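Home Economics and Domestic Practice
Session notes: the bed as a work surface
Revised 6th February

Read before the session. Bring the reading by Feven Mersha and your own notes from the cupboard exercise.

1. What the advice books claim

Most household manuals treat the bed as something you make. You strip it, you put clean sheets on it, you smooth it, and you leave it alone until night. Poul Hedegaard's course book, which many of you used last year, gives the made bed a full chapter and says the look of the bedroom depends on it. Maybe so. But he gives no evidence beyond his own taste, and he has little to say about what people do with a bed during the day.

What they do is put things on it. Clothes get sorted there, suitcases get packed there, phones and chargers land there. In a lot of bedrooms the bed is the only large flat surface at a height where you can work without kneeling. The manuals know this and disapprove of it. I would ask you to hold off on disapproving until you have tried folding a week of clothes on top of a dresser.

2. The claim about flatness

Hervé Huet argues that folding should be done on a hard surface, and that a bed "spoils the fold." His reasoning is that a mattress gives under the hand, so the crease never sets. He tested this on shirts, at a table in Grenau, with people who already folded for a living. I don't think it tells us much about a tired person with a pile of T-shirts.

A softer version of the claim is worth keeping. If the sheet underneath is creased, the garment on top will follow it, and you will press the ridges of the sheet into the cloth as you smooth. So pull the sheet tight before you start, at least over the part you mean to use. You do not have to make the whole bed. This takes a moment and does more good than any special folding method I have seen taught.

3. Color and finding things

White bedding has one practical point in its favor that rarely comes up. Dark clothing shows against it. You can find the edge of a sleeve, see where the hem has turned under, and spot lint before the thing goes into a drawer. Black on white is the easy case. White on white is the hard one, and people lose socks and pillowcases in it all the time.

Against this, Grethe Ásgeirsdóttir says white sheets make people fussy, so that they stop using the bed for anything at all. She may be right about some households. Her argument rests on 30 interviews in Stodosow, all with people who had volunteered to talk about laundry, and I would be careful with it.
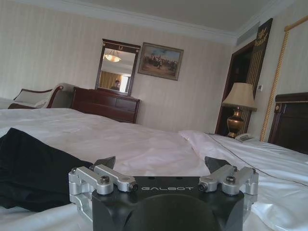 Fig. 1. Black fabric on rumpled white sheets, with a pillow, a thin dark cord and a dresser with a mirror behind.

Take the bed in Fig. 1 as a planning problem. Assume the black fabric is a garment you have been asked to put away. Two questions come first. Where is there enough clear sheet to spread it, and what is the shortest way to a drawer? The folds in the bedding matter for the first. For the second, you would want to know which drawers have room, and a view of a closed dresser can't give you that.

Then consider the cord. Cords on beds are the item most often left out of tidying plans, I think because they don't feel like belongings. They are a nuisance all the same. They get caught up in a sheet when it is pulled tight, and whatever is on the other end comes with them. Deal with any cord before you touch the bedding. Find both ends, coil it loosely, and put it on the nightstand or wherever it is used.

4. Order of work

The order I teach is cords and small objects first, then clothing, then sheets, then pillows. Tae-yang Wang teaches sheets first, on the ground that a smooth bed makes the sorting quicker. We have argued about this since September. His order works if the bed is nearly clear. When it isn't, you end up lifting everything off, smoothing, and putting it all back, which is two jobs.

Neither of us has proper timings. The figure of 1,000 hours saved over a lifetime, which some of you quoted in your last papers, comes from an Enine leaflet with no source given. Please stop using it.

5. The dresser top

A dresser with a mirror on it tends to collect whatever came out of people's pockets. The usual advice is to buy trays. Kao and the other storage firms would naturally like you to – but a tray gives the clutter a border and leaves the amount of it alone. Try clearing the top completely for one week and write down what comes back. In most cases the same few things return, and those are the ones that need a place.

As for the mirror, the old line is that it makes a bedroom look larger. It also shows you the unmade bed a second time, if it faces that way. Mersha has a good short passage on this in the reading.

6. For next session

Choose one bed, your own or one you have permission to use. At the same hour on 2 separate days, write down everything lying on it that is not bedding. For each item say where it should be, how far away that is, and why you think it stopped at the bed. Do not tidy before you write the list.

One page is enough. Bring it on paper, along with any objections to section 2. I expect there to be some from those of you who fold at a table.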